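The Spoon Job

I got the job at Tranberg because I can lay a table. Two summers at my aunt's hotel in Millby, and there I was with a lever in each hand, teaching Lataritz to put spoons away.

Lataritz is the robot, by the way. Abla Nassar named it after a village she got lost in one February, and she won't have it shortened.

"You move, it moves," she said on my first morning. "Do it the way you'd do it at home."

Well, at home I chuck them in the drawer! So I chucked the first one, and it went under the bench, and Abla wrote something down.

By the end of the week I'd done 76 good goes and I was dreaming about handles. The gold spoons are the worst - long and thin, and they swing round just as you think you've got them. She wanted 200 before she'd let it try on its own.

I started talking to it, very quietly. Left a bit. Gently. Same as I used to with the new girls on breakfasts.

Then on try 917 (Abla counts everything, including the ones I'd rather she didn't) I reached too far for a handle, stopped, backed off and came at it again from the side. I was about to say sorry and bin it.

"Keep that one," she said. "It needs to see somebody change their mind."

I thought about that all the way home on the Dankwa bus.
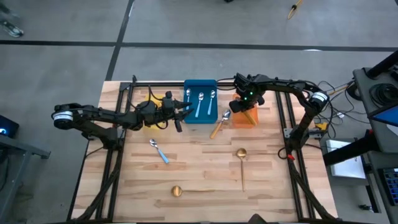
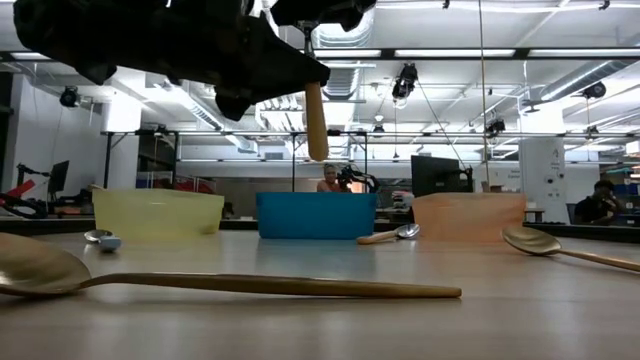
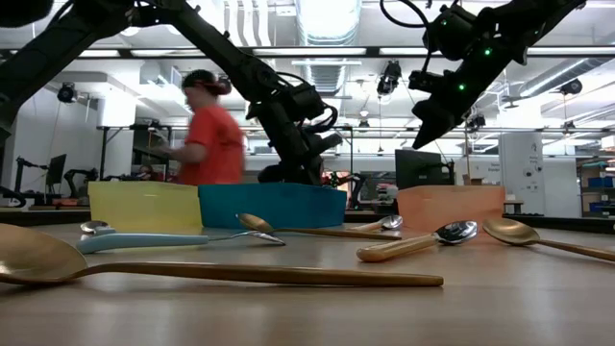 Spoons, bins and the arms at Tranberg.

Page last changed: July 2025

I'm on forks next. Abla says they're harder, and she was smiling when she said it.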